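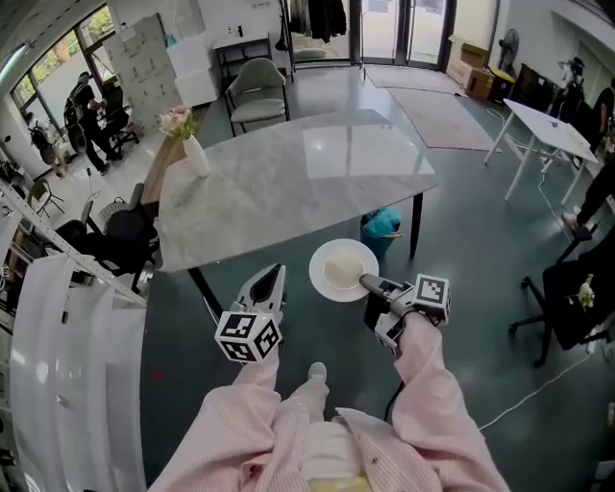 Subtitling a Television Series for the Festival Room
Speaker notes, Trirndale Television Festival, afternoon session

30 shares | 3 comments

Before I start

Good afternoon. Say thank you to the festival for the invitation. Say that my first language is Estonian and that I speak slowly in English, so if I go too slowly they can wave at me. Check that the people at the back can hear.

The talk is about the subtitles we made for Jamia, which was shown here in July last year. It is a drama series in 8 episodes, produced by Rätsep, and the festival showed the first two episodes on one evening. The room has 300 seats and it was full. I translated the dialogue into English and I also placed the subtitles in time, so every mistake I speak about today is mine.

I will not speak about machine translation. There is another session for this and the people there know more than me.

Start: the joke in the kitchen

Play the short clip without subtitles first. Let them listen. Then play it again with my first version.

In the clip the older sister makes a small joke about the soup. In Estonian the joke comes at the end of the sentence. In my first version the subtitle came on the screen when she opened her mouth, as it should do, and the whole line was there to read. In the festival room everybody laughed before she had finished speaking. The actress pauses very beautifully before the last word, and the audience was laughing through her pause.

At home this is a small problem. You smile a little too early, alone on your sofa, and you forget it. In a full room the laugh is loud, and it covers the next line, and the next line is the one where the brother says he has sold the boat. Several people told me after the screening that they didn't understand where the boat had gone.

Play the second version. Here the line is cut in two. The last words come only when she says them. Wait for the laugh if there is a laugh. If there is none, continue.

What is different in a room

A series is made for home. The viewer can stop the picture and go back. In a festival room there is no going back, and the eyes have a longer way to travel because the screen is so wide. A person in the front rows has to turn the head a little to read a long line. I sat in the second row at our test and after ten minutes my neck was tired.

So for the room I made these changes:

- Shorter lines. I prefer two short lines to a single long one, with the break where a person would take a breath.
- More time on the screen after somebody shouts or falls, as people look at the action first and read after.
- Fewer words in the first minutes of each episode. The audience is still learning who is who, and they need to look at faces.
- No subtitle for a "yes", a "no" or a "hello" if the face already tells it. (Somebody always disagrees with this one. Let them, and come back to it in the questions.)

Say also: these changes are for hearing viewers who don't know the language. Captions for deaf and hard of hearing viewers are another job with other needs, and there I would keep every "yes" and "no". At Trirndale both were offered, the captions on a separate showing in the small theatre. I would like to see them on the main showing one day.

The two files

People ask me why there cannot be one file for everything. We tried. Rätsep sent the home version to the streaming service, Flakevix, and wished to send the same one to the festival, and I understood this wish, because a second file costs money and there was not much left.

Explain how we agreed. I took only the scenes with big laughs, with quarrels, and with people talking at the same time. Everything else stayed as it was. The work took me three evenings and not three weeks, and the producers were happy to pay for it when they saw how little it was.

If there are producers in the room, look at them here. Ask for the money for subtitles when you write the first budget. When the subtitles are ordered after the colour and the sound are finished, the translator gets what remains, in money and in days.

The swearing

Careful with this part. There may be school students in the audience, so give the words softly or don't give them.

Jamia has a grandfather who swears all the time. In Estonian many of his words are old, country words, about the devil and the weather. They are rude, but you feel some warmth in them. In English the strong words are mostly about other matters, and when I wrote them on the screen he became a nasty man. A printed word is also stronger than a spoken word. I don't know why this is so, but every subtitler I have met agrees.

My first attempt was too hard. My second attempt was too soft and he sounded like a priest. In the end I kept one strong word for him in each episode, at the moment when it matters most, and for the rest I used grumbling: "this cursed gate", "may the rain take it". A viewer wrote to the production company that "may the rain take it" is now used in her family when the car will not start. I was proud of this for a whole week.

Names for relatives

Shorter section. Skip it if we are late.

The characters often call each other by words such as "aunt's girl" or "the mill people" in place of a name. A local viewer knows the family tree from this. A foreign viewer is lost. I changed some of these to first names, and I lost the flavour, and I am still not sure it was right. In the second episode there is a funeral where everybody is called by some relation to the dead man, and there I left it all as it was. I think at a funeral one may be a little lost.

Show the funeral clip only if the clock allows.

Songs

The radio is playing in many scenes. We translated a song only when somebody on the screen listens to it. The song at the end of the first episode we did not translate and I regret it. The words explain why she stays in the village. I had asked for permission to translate the lyrics and the answer came too late, after the file had already gone. If you work with songs, ask for the right to subtitle the words at the same time when you ask for the right to play the music. It is the same letter to the same people.

Testing

This is the part I would like them to write down.

Watch the episode in the real room, with the real projector, before the audience comes. Our white letters were very clear on my computer. In the room, in the snow scenes, they were gone. A thin dark border around the letters repaired it, but we found the problem at five in the afternoon and the doors opened at seven.

Ask one person who does not know the language and does not know the story to sit with you. Don't explain anything to this person. Watch their face and not the screen. When they frown, write the time on paper. At the end ask what happened in the story. Where they tell it wrongly, there is your work for the evening.

Sit once at the very back and once in the front. Also check the seats at the side, where a tall person can cover the bottom line. We moved the subtitles up by a small step for this reason and the director did not like it at all. She said they were standing on the actors' chins. We found a height that both of us could accept.

Awards and credit

Two minutes only, I can become angry here.

Jamia won the audience prize at the festival. It was an audience which, for the most part, followed the story by reading. In the printed program the subtitles were not mentioned. Nobody wished to be unkind, there was simply no line for it in the form. I wrote to the festival in a friendly way and now there is a line in the form. So please, if you send a series to a festival, fill in this line.

And at the end of your last episode, put the name of the subtitler before the music rights and not after everything, when the service has already jumped to the next program.

Questions I expect

How long does it take for one episode? For me one week for a first translation and a couple of days more for timing and corrections. A talkative episode takes longer. The courtroom episode was terrible.

Do you work from the script or from the picture? Both. The script lies often. Actors change words, and sometimes they change them to something better.

Do you speak with the actors? I would like to. It happened once, by telephone, and it solved in five minutes a line which I had been fighting with for days.

Should young people still learn this work? Yes. Say it plainly and don't make a long speech. Tell them to read a lot in their own language, as this is the language they will write in. I do it the other way around, into English, and I always pay a native reader to check me. The reader should be paid properly and put in the credits too.

Is the "hello" rule not lazy? Maybe sometimes. Show the railway station scene again, with the "hello" and without it, and let the room vote with hands.

Last thing

Thank the technicians, who have run my clips forwards and backwards all afternoon. Say where the handout is: on the table by the door, with both versions of the soup scene printed side by side. I stay in the foyer until the evening program begins and I am glad to look at other people's files if they bring a laptop.

Share this page

3 comments

Related sessions and notes
Writing the second season before the first is shown
Casting children for long television shoots
Sound in small rooms: a technician's notes
How the Trirndale audience prize is voted
Captions on the main screen: a discussion
From the stage to the series: adapting a village play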